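**Besen adds perforated tool panel to Clerora display stand line**

*For release: May*

Besen has extended its Clerora line of upright display stands with a pegboard panel for hand tools and small packaged goods. The panel is supplied to hardware counters, school workshops and maintenance rooms. It replaces the slotted insert used in earlier Clerora units and fits the same side panels.

The panel is punched on a regular grid and accepts a disc-base hook in white plastic. A short prong projects from the center of the disc and takes any tool with a hole or slot at the end of its handle. Packaged goods hang from the card.
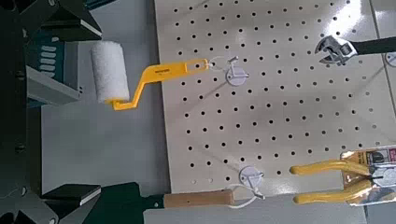
The standard kit contains 40 hooks and a set of clips for the top edge. Hooks can be ordered separately under part number 3374. No tools are needed to move a hook once the panel is mounted, and existing hooks in the Clerora catalog remain compatible.

Spacing is set by the user. Besen recommends leaving one free column of holes on each side of a tool head, and two where a wrench or roller is hung next to a carded item. Long-shafted tools may be hung horizontally if the end cap is placed over the hook and the shaft is supported at a second point. 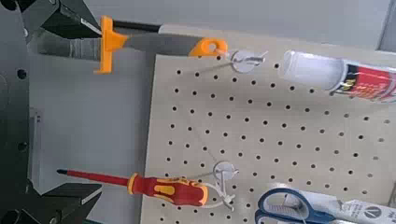
*Hand tool with gray handle and orange end cap at a white peg hook; spray can at upper right.*

"Most of the requests we had were for mixed stock on a single board," said Lena Czarnecka, product manager at Besen. "A customer wants scissors on a card and a trowel with no packaging, and wants both of them to come off the hook with one hand. The hook length was settled on that basis."

A layout trial was run with Masanja, a distributor of workshop fittings, using two rows. Carded goods and flat packs were assigned to the upper row. Tools with a hanging hole in the handle were assigned to the lower row, where the working end can extend past the perforated area.
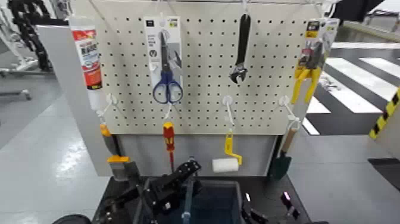 Masanja will stock the panel in white. Wing-sze Tsang, who manages fittings at the distributor, said the two-row layout will be printed on the instruction sheet as the default. A blank grid is included on the reverse for users who prefer to plan their own.

The list price is $69 for the panel and standard kit. The complete stand, with side panels and lower metal panel, is $191. Owners of Grallent stands will require an adapter rail, sold separately.

Orders are accepted from May through Besen and Masanja.

**Press contact:** Lena Czarnecka, Besen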